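I lost the final to Tomomi Kubo 21-19 in the third, and I'd like it on record that the last shuttle was out. Veronika, my coach, says it was in by a mile. She would.

So I went home, ate cold noodles and told everyone I was done with badminton - racket sold, shoes in the trash, the whole speech.

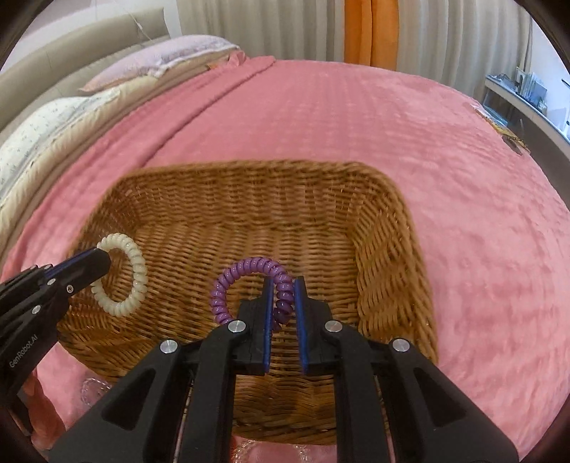
Hair ties in the wicker basket

My phone buzzed at six the next morning. It was Tomomi! "Doubles in June," she wrote. "I need someone who hates losing."

I had my shoes out of the trash before I'd even typed yes.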